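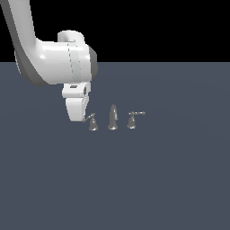 Three grey faucet parts in a row.

My kitchen tap started dripping in February. Slow drip, then less slow. And I thought, fine, it's a washer, washers cost nothing, I'll have it done before tea.

Eleven days. That's how long it took. I want to complain about it properly.

The tap is a Trolloser, came with the flat, maybe six years old. Turns out there's no washer. There's a cartridge, and the cartridge fits that tap and pretty much nothing else on earth. The hardware shop up the road had a whole wall of cartridges and not one of them was right. The bloke there was lovely about it. Suggested I buy a new tap.

A new tap! For a drip.

So I went online. The maker sends you to Tinuteo, who handle parts, and Tinuteo don't sell the cartridge by itself. They sell a "service assembly" – the cartridge, the collar, the handle, a bit of trim I already own and which works perfectly well. Cheaper to replace the lot, basically. I rang them. I was number 11 in the queue and then I was number 11 again.

My neighbour Yesenia Agudelo did plumbing for years before her knees went, and she's got coffee tins full of old fittings in the garage. She reckons when she started out you could fix most of the taps in a street with what was in your pocket. Two sizes of washer and a spanner. I'm sure she's rounding up a bit. But she had my nan's sort of tap in mind, the ugly cross-handled ones, and those did go for decades.

I'm not against new taps. The ceramic ones are nicer to turn and they don't wear out as quick. Good. But when they do wear out, sell me the bit. Print the part number on it somwhere I can read without a torch in my teeth. Keep making it for longer than you keep making the tap. None of this is hard, it's just a bit less profitable, and we've all gotten used to chucking the whole thing and feeling vaguely guilty at the tip.

People say labour's the real cost, nobody will pay a plumber to fiddle with a cartridge. Maybe. Plenty of us would fiddle with it ourselves for free if we were let.

Anyway it's fixed. Yesenia found a cartridge in tin number 3, from a different brand altogether, and it went in with a bit of pursuasion. The handle sits slightly crooked now. Hot is where you'd expect warm. I'm leaving it.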